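3. The Hand-Held Collection Kit Under Review

3.1 What comes in the box

The kit we bought for this study is sold by Miltari under the name Kuvdale, and we should say at the outset that we paid the ordinary price for two of them and had no help from the maker beyond the usual email support. Each kit holds one hand-held gripper with a camera already fitted, a pair of fingers, a spare pair, a charging lead, and a year of access to the upload service that turns recordings into training episodes. The idea will be familiar to most readers of this paper. A person picks up the tool, does the job as the robot ought to do it, and the recording is later used to train an arm that carries the same fingers.

We were fond of the kit from the first afternoon, and it seems only fair to admit that before we get to the complaints. It was out of the box and recording before the tea had gone cold, and the printed guide is short and friendly. Our earlier work was done with a leader arm and a follower arm bolted to a bench, and anybody who has spent a long October with a setup like that will understand how pleasant it is to simply walk over to the thing you want to record.

3.2 The drawer task

For the review we wanted a task that was small, dull and hard to get right, and we settled on opening and closing the drawer of a small plastic organizer, the kind people keep screws and buttons in. A drawer of this sort asks a good deal of a gripper. The handle is small, the travel is short, and the tinted plastic lets light through, so that the edges of the drawer and the dividers inside it tend to run together from certain angles. Sterham, the other kit we considered, uses a wider lens that makes a small handle smaller still, and we left it out of the comparison for that reason.

Operators were asked to begin each episode with the fingers apart and some clear surface between them and the drawer, then to approach at whatever pace felt natural to them. We gave no further coaching. In all we kept 308 episodes for training, out of a larger pile that we trimmed for stalled uploads and false starts. Figure 1 gives the view that the policy has to learn from, with the fingers low in the picture and the organizer at the top.
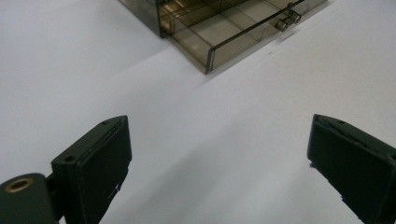

Figure 1. Wrist view in the drawer task. The drawer is partly open and the metallic handle stands clear of the fingers.

Kavitha Pai, reading a draft of this section, wrote back that we were being too kind to the kit, and that a product sold for fine work should warn its buyers how much a pale tabletop and a see-through drawer ask of a single camera. She would have liked to see the whole set collected again on a dark mat before any verdict was printed, and she thought the maker ought to be the one paying for the mat.

We take the point, and we did in the end collect a smaller set on a dark mat, which is reported with the other variations in Section 5. Still, we would like to defend the pale surface a little. The customers we have in mind, small workshops and teaching labs like the one at Annamalai, will set the organizer down on whatever table they have, and a review that only tried the kit under its favorite conditions would not be of much use to them.

3.3 Fingers, grip and upkeep

The supplied fingers are blocky and flat on top, and we found them sturdy. They are also rather broad for a handle this size. Operators soon worked out their own ways around this – Kumaresan Bangera liked to pinch the handle squarely, while Sumathi Rajan preferred to hook it with one finger and draw the tool back – and both habits turn up in the data. We had worried that mixing the two would confuse the policy, and we come back to that worry in Section 4.

Miltari suggests a fresh pair of fingers every 1,000 episodes. We inspected ours at 800, counting practice runs and the tasks described elsewhere in this paper, and decided to fit the spares early so that all of the later sets would be recorded with the same pair. Changing them is a quick job once you have the right driver, though the driver itself is not in the box, and we do think it should be.

The upload service was the weakest part of the package. It stalled on long recordings, and support took its time explaining that episodes should be split before sending. Once we had learned to do so the trouble went away, and the processed episodes came back with the gripper opening and the camera path neatly lined up in time.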